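Keeping the Flirkham Cell Running
Student project report, December 10, 2020

I thought my part of the Flirkham project would be mostly programming. Nope! I got the upkeep, so this report is about cables, grippers and a lot of snack bags. The cell is a wooden table with an arm on each side and a black metal rail frame, and the job is sorting bags into plastic bins.

Cables come first every morning. Each arm has a loop of black cable near the gripper, and I move the wrist through its full range by hand, with the power off, to feel for any tugging. If the loop is too short it pulls on the connector, and if it's too long it drags over the bags (ask me how I know).
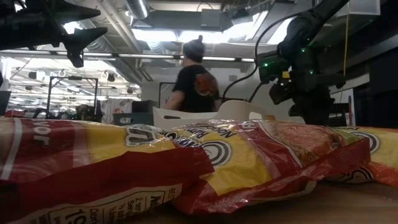

After that I wipe the fingertips, because the glossy packaging leaves a film on them and the grip starts to slip. I used to do it once a day. Now I do it every 30 picks, and we got through 283 picks in our best session before I had to stop and re-zero the right arm.

Re-zeroing is slow but kind of relaxing. I park both arms, check the mount bolts, run the Drornon homing script and then try a few bags from the bare table and a few from the bins. The white bin gives me the most grief, maybe because shiny wrappers and a pale floor confuse my threshold settings.

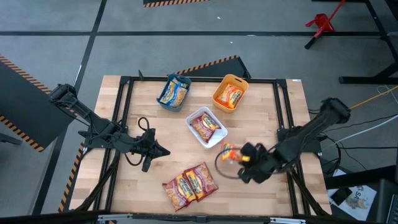 What's left for January

I want to reprint the cable clips and rewrite the homing script so it logs the offsets by itself. I'd also love to get to 600 picks without a re-zero!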